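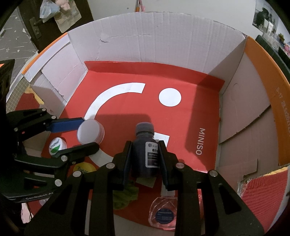

Search this site
Enter keywords
Go

The rail operations center at Verneck opened its doors to the public in June, for the first time since the new signal system went in. Visitors were taken through in groups of 19, starting at 9 a.m., and bags had to be left at the front desk.

The tour begins on the second floor, where controllers follow every train on the line between Verneck and Orham. The line is 182 miles long and carries both freight and commuter trains. Each controller works a section and hands trains over by phone to the next desk. We watched from behind a glass wall and were asked to keep our voices down.

Downstairs is the training room. Staff ran a practice emergency in which a train stops short of Dultmont station with a failed brake line and 300 people on board. The trainee had to halt traffic in both directions, call the fire department and arrange buses. She finished in under the time allowed, though the instructor made her repeat the radio call.

The last stop was the equipment yard, which holds two rescue cars kept ready day and night. One was open. It carries jacks, cutting tools, stretchers and lighting, and the steps are steep, so children had to be lifted up.

Questions were taken at the end. Most were about delays at the Dultmont crossing. The guide said work there would go on through the fall and gave no finish date.

Entry is free, but places must be booked. Parking is behind the main building, and the walk from Verneck station takes ten minutes, mostly uphill.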